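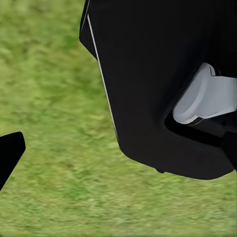 According to Noel, I would never sell the accordion, and he told me so before I'd even sat down. You'll cry on the buyer, he said. You cried over the toaster.

Fine, but rent was due, and Grandma's Vandik had been under my bed for 6 years, wheezing whenever I rolled over. I put it in the Dramness paper for $519 (the extra nineteen was for the case). Then I waited by the phone like a teenager!
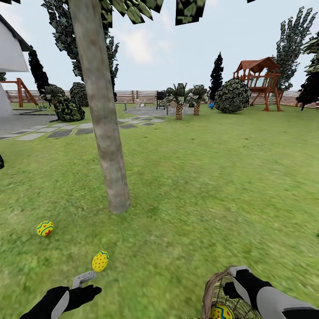

Would I take 200, a woman wanted to know, and did it still play? I said 500 and yes, mostly, except for one key that had been sulking since April. She drove over from Illard anyway, put the straps on in my kitchen and played the polka Grandma always saved for when the cake came out.

Well, I cried on her. Right on the sleeve.

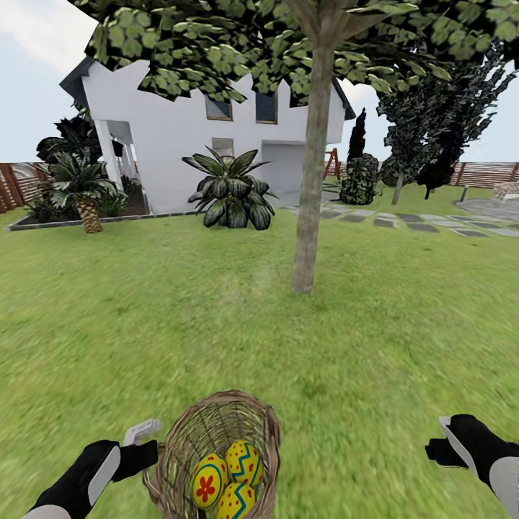
The lawn and the egg basket.

She patted my back with her free hand and kept the bellows going with the other, and when she'd finished she set the thing down on my table and asked if I gave lessons. I can play two songs, one of them badly. I said sure, twenty bucks an hour, and put the kettle on.

Noel called that night to ask what I got for it. I told him I was still negotiating.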